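Search this site Type and press enter

The bus from the station to the Hirnier rink leaves at twenty past the hour and I missed the first one, so I came to the open day when the line for the locker room tour was already out of the door. It was August and very hot outside. People were standing in the sun with winter jackets over their arms, which looks funny in any country.

I follow hockey for many years, but mostly from far away, with numbers on a screen. I play a small fantasy league with friends from work, and I choose my goalies by save percentage and by schedule like everybody does. Until this summer I had never stood inside a practice rink when the ice is being made. The club opens its doors one time a year, before training camp, and the ticket costs 5 dollars. Children go free.

The tour has four stops: the ice plant, the equipment room, the shooting room and the rink itself. You can do them in any order except the ice plant, where you must go with a guide and put on ear protection. I began there, as the line was shortest.

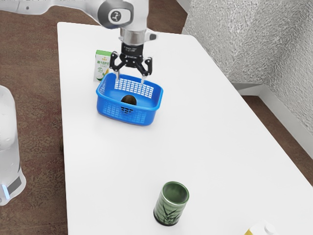
TOUR NOTES

The ice plant is in a low building behind the home bench side. Our guide was a quiet man with a ring of keys who spoke mostly to the machines. He explained that the cold does not come from above, as I had always believed without thinking about it. Pipes run under the concrete slab and cold brine goes through them day and night. The compressors are named Rakari One and Rakari Two, after the company that serviced them when the rink was built, and the second one is kept in reserve. On a hot day both of them run. Both were running when we visited, and I could feel it in my teeth.

A boy asked how thick the ice is. The guide showed it with his thumb and finger, a little more than an inch, and said that for camp they like it a bit thinner because it stays harder. Then somebody asked about the lines. They are painted on after the first layers, and more water is put on top of them. If the painter makes an error at the blue line, it stays there until spring.

I would have liked more time in this room. The groups are 20 people and the next group was already waiting with their ears covered, so we went out through the other door.

The equipment room was the most crowded stop. The skate sharpening is done in the corner, behind a glass screen, and two men worked there without looking up at us. A player can ask for a deeper or a flatter hollow on the blade. Deeper gives more bite in the turns, flatter gives more glide. On the wall was a list with the wish of each player, but they had covered the names with tape for the open day. I tried to guess which one was Alcaraz, my center from last season in the fantasy league, who skates very upright and loses his edge in the corners. I did not succeed.

There were also sticks, many sticks. A woman next to me picked one up and said it weighed nothing. She was right. I played a little with a wooden stick when I was a student, on a pond, and this was like holding a ruler. The flex number is printed on the shaft and the defensemen mostly have the higher ones. The room also smells exactly as you imagine.
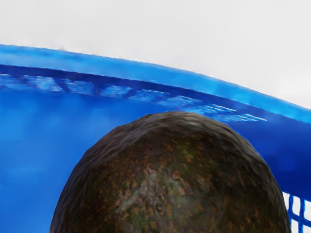
Rafsan Rathnayake

For the shooting room you get a ticket with a time on it, and mine said 11:40. It is a long narrow room with a plastic floor, a goal at the end and a radar above it. Each visitor takes three shots. There is a board for the fastest shot of the day, and when I was there a teenager from the Ronance youth team was leading it by a lot. He stood next to the board with his arms crossed for the whole time I was in the room, guarding his place.

My best was 35 miles per hour. The man at the radar said "good follow-through", and I think he says it to everybody. One shot missed the net completely and hit the boards with a very big noise. I must say that after this I look differently at a player who gets four shots in a game and no goal. Last season I dropped one such player in November and wrote something rude about him in our group chat. The goal looks very small from the blue line, even with no goalie in it.

Last was the rink. It holds 1,000 people and it was more than half full for the scrimmage, which was two short periods between the prospects and some players from the Ronance senior team. The prospects wore white. I sat low, near the corner, and I recommend this to anybody who knows the game only from television. On the screen the puck travels and you follow. From the corner you hear first – the stick, the boards, the shouting of the goalie – and your eyes come later.

The shouting surprised me most. The goalie in white never stopped talking. He told his defensemen which side, how much time, when to leave it. In the second period he was replaced by another one who was silent, and the play in front of him became nervous. Two goals came quickly. There is no column in my spreadsheet for a goalie who talks, and I have been thinking since then how I could make one.

After the scrimmage the players stayed for signatures at the gate. The line was long, and I wanted to catch the bus at twenty past, so I bought a coffee and a puck with the Hirnier badge and went out. The coffee was weak. The puck is on my desk now.

Some practical points for next year. Bring a jacket also if it is hot, because the seats are metal and the second hour is cold. Take the ticket for the shooting room first, before anything else, as they were finished soon after noon. The parking is free but small. Food is hot dogs and pretzels only. 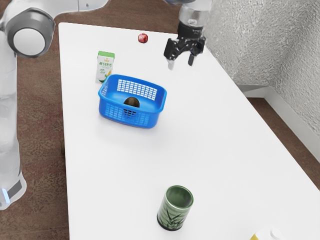
Petra wrote below my first short post that I am unfair to the silent goalie: he came in cold after sitting a full period, his defense pair had changed at the same moment, and the second goal went in off a skate. She sat behind that net and I did not, so I accept it. She also says that he does talk, only in a low voice, and that from my corner I could not hear it over the drums.

I had forgotten the drums. They belong to the Ronance supporters, who brought them on the bus.

Our league has its draft at the end of next month. I have the third pick and I will not take a goalie with it, but I want to see one more practice before I decide who comes in the later rounds. The regular practices at Hirnier are open in the mornings during camp, without a ticket, and you may sit where you like.

Contact | Copyright, all texts by the author | Back to top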